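5.3 The late-release fault

We had grown rather fond of the Fullodeo controller by this point, so it was a little painful to find that its most stubborn fault was also its simplest. In 18 of our 60 trials the fingers were told to open and the wrist began to back away before they had done so – and whatever stood nearby was apt to be dragged along or knocked over. The cup, being light, suffered the most.

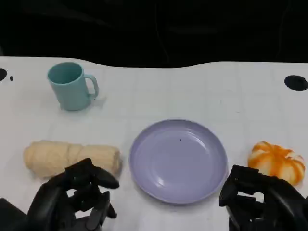
Figure 4. Head view of the table, with the cup upright and both hands near the front.

We first blamed the finger joints, and spent a good part of November changing settings that had very little to do with it. The logs from Gornora, our recording tool, told a plainer story: the open command waited in the same queue as the camera messages, and on a busy run it could arrive 45 milliseconds late. The wrist command had a queue of its own and was never held up.

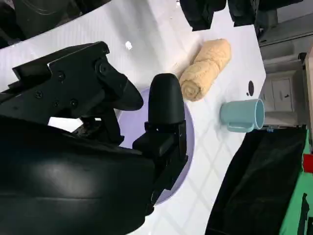
5.4 Changes made after the fault

Both commands now share one queue, and the wrist stays still until the fingers report that they are open.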